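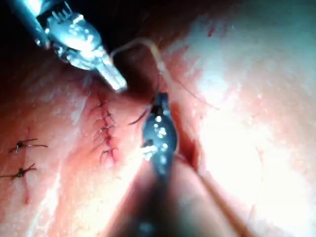
How to read a birth-rate table

Start with the small print. Bandholm's yearly table gives births per 1,000 residents, while Araya's gives births per 1,000 women, and the two get compared daily by people in a hurry.

Next, check the date. March figures are provisional and will be revised – usually after the headlines.

Last, look at the raw count. A town going from 2 births to 16 has not had a baby boom. Skip anywhere with fewer than 200.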